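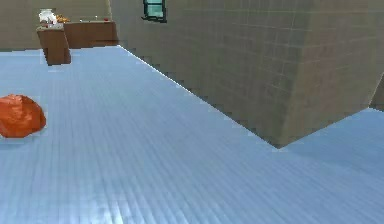 Pale blue floor tiles and a beige tiled block.

Apartment listings should have to state the ceiling height, the direction the main windows face and the monthly cost of heat. Right now most of them give a rent, a bedroom count and the word "spacious."

I moved to Lostimora in April and looked at 14 apartments before I signed a lease. One in the Isano district was listed at 503 square feet. The hallway and a closet I could not stand up in were part of that number. Another, near Grinda Street, cost $1,052 a month, and the heating bill was extra. I learned that from the tenant who was moving out. The agent had not brought it up. 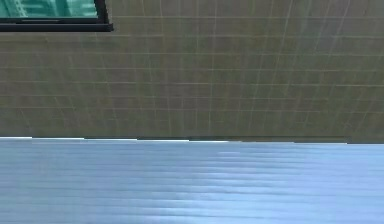

Landlords say more rules would push rents up. I don't see how. The owner already has the heating bills, and measuring a ceiling takes a minute. The town of Quiambao has required this kind of listing for 3 years, and people there still rent out apartments.

Renters lose up to a full day on each bad viewing once you count the bus and the time off work. Food sellers have to print what is in the can. A lease costs a lot more than a can of soup, and the city council should vote on this before the summer moving season.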